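Anevthorpe Small Storage Notes is a plain Markdown-and-CSV collection about where small things live: wire baskets, lidded tubs, racks, trays, and whatever ends up on the floor next to them. If you've ever lost twenty minutes looking for a knife that was lying right in front of you, welcome, you're among friends!

Last full pass over the notes: 28th April.

## What you get

- `items.csv`: 1327 rows, one per object, with a home (basket, rail, floor, container) and a short free-text note
- `containers.csv`: 200 rows, one per basket, box or tub
- `layouts/`: one Markdown file per layout, written by hand
- `words.md`: the word list, so that "basket" means the same thing everywhere

The Trindmont layouts came first and are still the messiest. Lepik was added in November and it's my favorite part, because the walls do so much of the work there. Hang things up and you get the floor back!

## The two-basket layout

This one lives in `layouts/lepik-two-baskets.md`. It uses a long white mesh basket on a rail along the back wall and a black wire one up in the left corner, held to the upright with zip ties. I love zip ties for this. No drilling, and you can move the whole basket with one snip and a fresh tie.
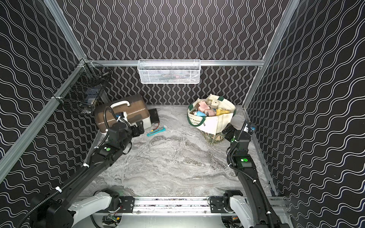 *Lepik, two-basket layout: white mesh basket on the back rail, black basket at upper left, brown lidded container and teal utility knife on the marble-patterned floor.*

Mesh is great because you get a hint of what's inside without taking the basket down. It's only a hint, though. If all you can make out is a color, write the color and stop there: "blue object" is a perfectly good entry, and so is "pinkish, unidentified." Please don't guess. A wrong name is much harder to find later than a vague one.

Containers with see-through tinted sides get `translucent` in the `body` column, plus the color. Lids and handles have their own columns (a domed lid and a carrying handle both matter a lot when you're trying to stack things, as I learned with the Trindmont tubs).

## Filling in a row

```
item,color,home,note
utility knife,teal,floor,slim body
storage container,brown,floor,translucent; domed lid; white handle
flat box,black,floor,behind container
connector plug,yellow,floor,small; red and black wire
```

`home` is where the thing sits now, so a knife on the floor is `floor` even if you're sure it belongs in a basket. Wishes go in `note`.

## Known gaps

- 900 of the item rows have no size yet. I'm working through them, smallest baskets first.
- Skatmont has layouts but no container rows.
- Wires are a headache. A wire attached to a plug is one row for now, under the plug.

## Adding your own

Yes please! Copy any file in `layouts/`, rename it, and add your rows at the bottom of `items.csv`. Odd corners and overloaded hooks are very welcome. Run `check_words` before you send anything over; it flags names that aren't in `words.md`, and if your word is better than mine, add it to the list.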